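Flalutstead Reuse Project
Progress report to the Dretow fund, Sep 4, 2019

We have spent $1354 of the 2743 granted. Most of it went on shelving and the sorting tables, which are fine. I am less sure about the bags.

The plan from Tripathi assumed households would flatten and fold their plastic bags before dropping them off. Few do. They come in crumpled, and someone has to smooth each one out on the table before it can be checked for holes. The plan allows no hours for this.
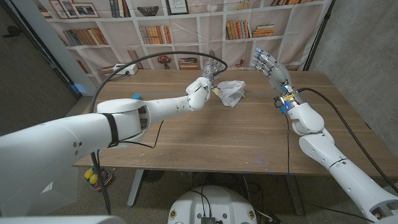
Brayden Bergeron thinks a sign at the door would fix it. We had a sign at Delerov and I saw no difference. The target of 700 usable bags by December looks optimistic to me, and I would like it reviewed before we order the second set of bins.

Still open: who pays for hauling away the torn ones. The quote was $55 a load and it isn't in the budget.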